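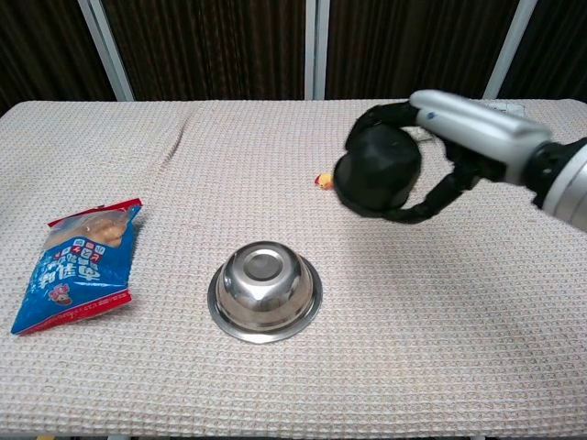
Shrinkage, Weave and Wash: Lucyna Pietrzak on Table Textiles

Waffle weave loses more length in its first wash than almost any other cloth sold for household use, according to Lucyna Pietrzak, who runs fabric testing at Plalotura. Her laboratory handles table and bath textiles for small mills, among them Zivari and Brzozowska.

"The structure is all floats," Pietrzak said. "The yarns are held only at the ridges of each cell, so when the tension from the loom comes out, the cell closes up. Plain weave has nowhere near as far to move."

Samples are cut to a fixed size, marked and put through 5 wash cycles. Measurements are taken after the first and the last. In June the laboratory finished a series of 207 samples, most of them 100 percent cotton. Pietrzak said the bulk of the change came in the first cycle, and that drying method mattered more than water temperature.

Mills often ask whether to pre-wash. Her answer depends on the order. "For a run of around 3000 meters, finishing at the mill is cheaper than dealing with returns. For a short run, cut long and say so on the label."

She is less certain about blends. Linen in the weft reduced shrinkage in one set supplied by Pestby, but the yarn counts differed from the cotton set and she does not consider the two comparable. A matched trial is planned.

Ironing, she added, flattens the cells and gives a false reading. Samples are measured unpressed.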